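Budget and equipment plan: what I asked for and what I'd change

My placement project at Stiremstead started with a spreadsheet, which wasn't what I'd pictured when I signed up for a robotics module! The lab wanted to buy more hand-held grippers before the October intake, and my job was to work out how many, what else we'd need to go with them, and whether it would fit in the pot of money we'd been given. The pot was £1,000 for extras (the grippers themselves come out of a different budget, thank goodness).

I got quotes from two suppliers, Clarkero and Ospina. Clarkero came in at £811 for spare finger tips, cables, two clamps and a box of mixed objects. Ospina wanted £618 for nearly the same list but left out the clamps, and their delivery was another £70, so the gap was smaller than it looked. I spent ages going back and forth on this. In the end I went for Ospina and put the clamps down as a separate line, to be bought later if we find we're short.

My biggest mistake was the finger tips. I'd put down one spare set per gripper, and my supervisor sent it straight back and told me to double it. Fair enough — I'd been thinking of them like a phone case, something you replace when you feel like it, when they're really more like brake pads.

The other thing I got wrong was the objects. I'd written "household items" as a single line with a guess next to it, and that's no use to anyone trying to approve it. So I split it into kitchen things, toiletries and food packets, and I priced each lot at the supermarket near my flat (bring a notebook, the signal in there is terrible). Thin, flat and shiny things got their own line, and so did anything in crinkly wrapping. Bottles are cheap and you can use them over and over, so I kept that line small.

Kitchen things and toiletries on the big table, with the grippers we already have:

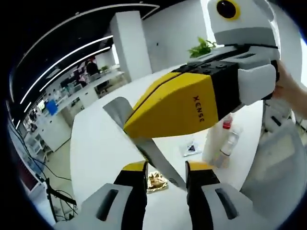
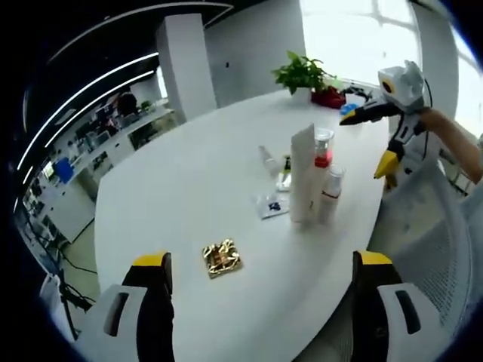 Table space is the bit I haven't solved. Noven, the planning tool we use for bookings, treats each table as one slot, so two people sharing a table shows up as a clash even when they're working together. I've asked for shared slots to be switched on, and if that's a no then I think we need a second table before we need more grippers. I've added it to the sheet as a maybe, with no price yet.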